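Zemalstead Residents' Help Pages
Category: Allotments and Shared Land
Status: Answered (3 replies)

Transferring a plot to a family member during the tenancy year

Submitted by Sunita Blackwood

I would be grateful for guidance on the transfer of an allotment tenancy at the Trekolby site. My father has held a full plot there for many years and now wishes to give it up on health grounds. I have worked the plot alongside him for the past six seasons and would like to take it on in my own name.

The tenancy agreement refers to "assignment" but does not define the term. It states that a plot may not be sublet or assigned without written consent, and the waiting list at present stands at 79 names. I do not wish to be seen to be avoiding the list, nor to lose the fruit bushes and the shed if there is a proper route open to us.

I should also like to know whether the rent already paid for the year would be carried over, and whether the key deposit is returned to my father or held against my name.

Reply from Szymon Pietrzak
Marked as accepted answer

The position depends on whether you are registered as a co-worker on the plot. Registration is a separate matter from helping informally, and it is recorded on the second page of the tenancy file. A co-worker who has been registered for at least five years may apply to succeed to the tenancy without joining the waiting list. The period is counted from the date of registration and not from the date on which you first worked the ground. 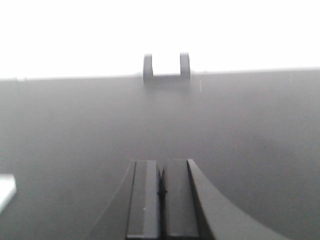
Should you be registered, your father must write to the allotments office giving notice and naming you as the proposed successor. You should enclose a signed letter of your own accepting the current terms. Both letters may be sent together. The office will reply within 40 days, and your father remains the tenant until consent is given. He should not hand back his key in the meantime.

Rent is attached to the plot and is not refunded or charged again on a succession. The key deposit belongs to the person who paid it. Your father will receive his back and you will be asked for a new one.

If you are not registered, the plot will be offered to the list in the usual way. The shed may be removed or sold privately to the incoming tenant. Bushes are treated as part of the plot.

Reply from Barbara Michalski

My sister was in the same position and was told she could have half the plot. I do not know if this is still offered. It would be worth asking.

Reply from Szymon Pietrzak

Half plots on succession were ended at Trekolby last April. They remain available to new tenants from the list.

Reply from Reinaldo Barbosa

Please note that an inspection is normally carried out before consent is given. The plot should be in reasonable cultivation and the paths kept clear. Any water butt should have a lid. The site office is open on Sunday mornings for questions about keys only, and tenancy matters must be put in writing.

This question is now closed to further replies.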